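周一早上七点多,我下楼扔垃圾,发现我们楼后头那排桶多了一个。灰盖子,桶身上贴着一张还没贴平的标签,写着“软包装”。我站在那儿看了好一会儿,手里的袋子都忘了扔,隔壁单元遛狗的大姐路过,问我是不是掉了东西在里面。

没掉东西,就是等这个桶等太久了。各位在 Trurnberg 住过的都知道,我们这里收纸、收玻璃、收硬塑料瓶,收了好多年,唯独薯片袋、饼干袋、面包袋、冷冻蔬菜那种软塌塌的袋子,一直只能扔进混合垃圾。我家三口人,厨房垃圾桶里大半是这种东西,蓬蓬松松地占地方,压下去它还自己弹回来。

所以先把消息说清楚,免得有人看到一半去做饭了:从七月起,Trurnberg 全镇单独收软包装。负责收运的是 Genell,就是原来收纸和玻璃的那家。桶的型号叫 Skinent,灰盖子,比纸桶窄一点。全镇一共设 163 个投放点,大部分就在现有的分类桶旁边,少数几个因为人行道太窄,挪到了附近的停车场或者店门口。每周收一次,收的那天跟纸错开。居民不用登记,不用刷卡,也不另外收费,费用算在原来的垃圾费里,今年不涨。

明年涨不涨?我问了,得到的回答是“明年的事明年谈”。行吧,我如实写在这里。

## 先说试点

可能有读者记得,去年冬天老车站那一带已经悄悄试过一轮。我当时只在这个栏目里写了短短一段,还被人来信批评写得太敷衍,这回补上。

参加试点的有 519 户,都在老车站到磨坊街之间,房子新旧都有,有带院子的,也有楼道里连鞋架都放不下的那种老公寓。试点结束时,一共收上来 3129 公斤软包装。我看到这个数字的第一反应是,哇,这么轻的东西,居然能攒出这么多公斤!你想想一个空薯片袋才多重,拿在手里跟没拿一样。

负责这一摊的是 Genell 的 Afshin Kazemi。我跟他约在他们场站门口见面,他迟到了,因为有辆车的后盖关不上,他去帮忙,来的时候袖子上还蹭着油。他倒是一点不客套,上来就说数字好看归好看,试点头几周其实挺糟的。

“头几周我们打开桶,什么都有,”他说,“有湿毛巾,有整包过期的火腿,连包装带火腿,有人扔了一只雨靴。雨靴是软的,这个我承认。”

后来他们换了标签。原来的标签写的是“柔性塑料及复合薄膜类包装物”,我念给我女儿听,她问这是不是药。新标签就三个字,“软包装”,下面印着几种袋子的简图。换完以后,混进来的杂物少了很多。Kazemi 说他最初还反对换,觉得太不严谨,现在他不吭声了。

## 什么能扔,什么不能扔

这部分我尽量写细,因为光是我自己的邻居群里,昨天就为这个吵到快半夜。

能扔的:薯片袋,饼干和糖果的外包装,面包袋,装大米和面粉的塑料袋(纸袋还是去纸桶),冷冻食品的袋子,洗衣液的补充装,卫生纸外面那层膜,快递里的塑料信封,气泡膜,干净的保鲜膜。巧克力棒外面那层亮亮的纸,捏起来会响、松开手又慢慢展开的那种,也算,它多半是塑料做的。

不能扔的:沾满油和酱的袋子,装过生肉还带血水的袋子,药板,气球,一次性手套,可降解垃圾袋,还有橡胶的东西。对,雨靴不行。

两头都沾的就比较麻烦。比如咖啡袋,带一个小圆阀的那种,能扔,阀不用抠。比如宠物粮的大袋子,能扔,但是上面缝着的线头和纸条要撕掉。比如酸奶杯的盖膜,太小了,会从分拣线上漏下去,所以还是扔混合垃圾,这个我有点意外,我家一天至少四片。猫条的小袋子也是同样的道理,我知道养猫的朋友会失望,我也失望。

邻居群里吵的是另外一件事:要不要洗。

我专门问了 Kazemi。答案是,倒干净就行,不用洗。袋子里剩一点碎渣没关系,抖一抖。番茄酱那种挤压袋,挤到挤不出来为止,也可以了。拿热水和洗洁精去洗一个饼干袋,他本人不赞成,说那点热水花的能量划不来。所以我们群里那位坚持每个袋子都要洗净晾干、还在阳台拉了绳子的先生,您可以把绳子收了。当然您要是喜欢,也没人拦着您。

还有一个问题是能不能装在大塑料袋里一起扔。可以,透明的最好,系松一点。黑色的垃圾袋请不要用,收运的人看不见里面是什么,会整袋当混合垃圾处理掉,那您前面就白分了。

另外,请不要把一个袋子塞进另一个袋子再塞进另一个袋子。我知道这样省地方,我自己就是这么干的,干了很多年,特别有成就感,一个薯片袋里能塞下半个星期的零碎。可是分拣机器是吹风的,单层的薄袋子吹得起来,塞成一个实心球就吹不动了,会跟硬塑料一起跑掉。叠成小三角、打成结也一样。松松地扔进去就好。

## 店里怎么看

说到零食袋,我第一个想到的就是 Homa Shahbazi 的铺子。老读者应该认识,就是中学斜对面那家,卖干果、瓜子、各种进口饼干,夏天门口还摆一台刨冰机。下午放学的时候那条街基本走不动路。

那天我去的时候刚好不是放学时间,店里清静,她正在给货架换价签,一边换一边跟我聊。她说这个桶她盼了很久,原因特别实际:门口的垃圾桶总是下午就满了,满了以后孩子们就往桶顶上放,风一吹,整条街都是袋子,最后还是她拿着扫帚去捡。“我从树篱里往外拽过袋子,”她跟我说,“有的牌子早就不生产了,我拽出来还挺怀念的。”

她店门口现在就是 163 个点中的一个,Skinent 桶挨着她的自行车架。她本来有点担心味道,毕竟夏天,又是卖吃的。Genell 的答复是每周收一次,放学季看情况加一趟。这个“看情况”具体怎么看,我没问出来,等开学以后再去盯一盯。

她还自己想了个小办法,柜台边放了一个纸箱,在店里当场吃完的,袋子直接丢箱子里,打烊的时候她一起倒进桶。我在店里待了没多久,进来两个买瓜子的、一个买刨冰的,买刨冰的那位看了看箱子,问勺子能不能扔。不能,勺子是硬的,去另一个桶。(勺子这件事后来我又被问了两次,所以也写在这儿。)

Serrano 超市那边也有动作。他们在出口原来放废电池箱的地方旁边,加了一个室内的投放口,营业时间都可以用,晚上九点关。这对住在投放点比较远的人是好事,买菜的时候顺手就带过去了。不过有一点要提醒,Serrano 的这个口是细长条的,大袋宠物粮塞不进去,我亲眼看着前面一位先生跟它较劲,最后他抱着袋子又回车里去了。店员说会考虑换一个开口大点的,我听着像是真的会换,因为她说话的时候正拿卷尺在量。

## 收走以后去哪儿

这是我收到最多的问题,也是我自己最怀疑的地方。大家分得那么仔细,会不会转个弯又倒到一起去了?

我把这话原封不动问了 Kazemi。他说先拉到 Genell 的场站打包,压成方块,然后送去外地的分拣厂。分拣之后,单一材质的膜,比如面包袋、卫生纸外膜,可以熔了做成颗粒,再做成垃圾袋、管材、园子里的围边之类的东西。多层复合的,最典型就是薯片袋,里面那层亮亮的是镀上去的铝,跟塑料粘得死死的,分不开,目前只能做比较粗的料,或者跟别的东西一起烧掉发热。

“那薯片袋还有必要分吗?”我问。

他想了想,说有。第一,让居民在家里区分单层和多层,谁也分不清,他自己有时候也要撕开看。第二,量上去了,处理多层材料的厂才有理由开。这第二条嘛,我听着觉得有点像画饼,但也不是没道理,当年玻璃也是这么过来的。我请他给我一个具体的比例,多少真的变成了新东西,多少烧掉了,他说分拣厂的数字还没给他。给了我会在栏目里登出来,不给我也会登“还没给”。

这中间我还学到一个小知识,跟大家分享:想知道一个袋子是单层还是多层,就攥在手里使劲捏一下,松开。慢慢弹回来的,或者哗啦哗啦响的,多半是多层。软趴趴不出声的,多半是单层。我女儿听完把厨房所有的袋子都捏了一遍,包括没拆封的那包挂面,现在是一包碎挂面。

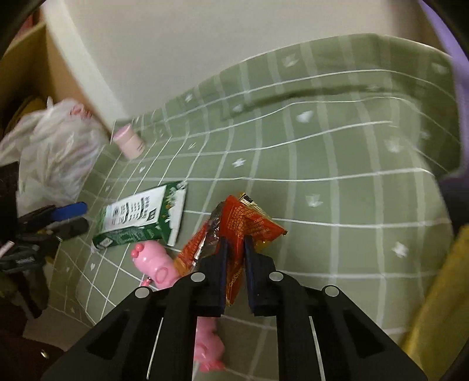

*绿格子布上一个捏皱了的零食袋,红橙两色。这类空袋子现在都可以扔进软包装桶。*

## 几个零碎的事

桶满了怎么办。桶盖内侧有一个电话,打了以后 Genell 会派车。请不要把袋子堆在桶旁边的地上,前面说过了,一吹就满街跑,河边那一片尤其严重。上个月我沿着河走,芦苇丛里挂得跟过节似的。

没有院子的人家怎么存。我自己的办法是在水槽下面挂一个布袋,洗得了,也不占地方。我姐家用的是一个旧枕套,套在门把手上,满了直接拎下楼倒空再拿回来。试点时有人反映,在家里放一周会有味道,尤其是装过奶酪的袋子。这种袋子冲一下也没什么不好,就别用热水了。

老人怎么办。磨坊街那几栋楼的住户问我,原来的投放点在坡上,冬天结冰根本走不上去。我把这个问题转过去了,答复是坡底停车场也会放一个桶,位置靠近入口,已经列在清单里。我昨天傍晚路过的时候还没放,地上倒是用粉笔画了个框。

外卖和餐馆的包装怎么办。餐馆、食堂、理发店这些商户不在这一轮里面,要另外跟 Genell 签。但是像 Homa 那样的小铺子,自己店里产生的那一点,可以用门口的公共桶。界线画在哪儿,说实话有点模糊,我问“多少算一点”,对方说“合理的量”。

投放点清单在镇公所门口的布告栏上贴着,Serrano 的服务台也可以拿纸质的。字印得挺小,带上眼镜。清单上有一处写错了,学校后门那个点写成了“学校前门”,前门没有,您别去找了,我去找过。

房东和物业的事也来问我的不少。小区内部的桶归小区自己管,Genell 可以提供同款的 Skinent,但是要由物业去申请,个人申请不了。我们楼是因为桶就摆在街边,才碰巧算进了公共的点。如果您的小区还没动静,先去催物业,催完没下文再写信给我,我帮您一起催。

## 读者来信里的两个疑问

有位读者来信说,与其回收,还不如少用。这我同意,完全同意。我这星期特意看了一下自己的购物车,三根黄瓜,每根都穿着一层塑料紧身衣。Serrano 的散装蔬菜区比去年大了一点,可是散装的西红柿还是比包装好的贵,我站在那儿算了半天,最后买了便宜的,回家把袋子放进了布袋里。您要骂就骂吧。

另一位读者问,扔错了会不会罚款。目前不会。试点的时候用的办法是在桶上贴一张黄条,写着这回发现了什么,比如“请勿投放毛巾”。Kazemi 说黄条比罚款好用,因为整栋楼都看得见,而且大家会开始猜是谁。我们楼上周就为了玻璃桶里的一口平底锅猜了好几天,到现在也没破案,四楼和二楼已经不怎么打招呼了。

头一次收软包装的车是早上来,比收纸的车早,想赶上的话前一天晚上就扔好。噪音方面,据说比玻璃安静得多,这个我信,玻璃那趟车每次都能把我从床上震起来。

要是您那边的桶还没到、贴错了标签,或者盖子坏了,可以写信到栏目来,写清楚街名和靠近哪家店,我攒一批一起转给 Genell。下周写游泳池的更衣柜,押金硬币卡住的那件事,已经收到不少来信了,还想投诉的请抓紧。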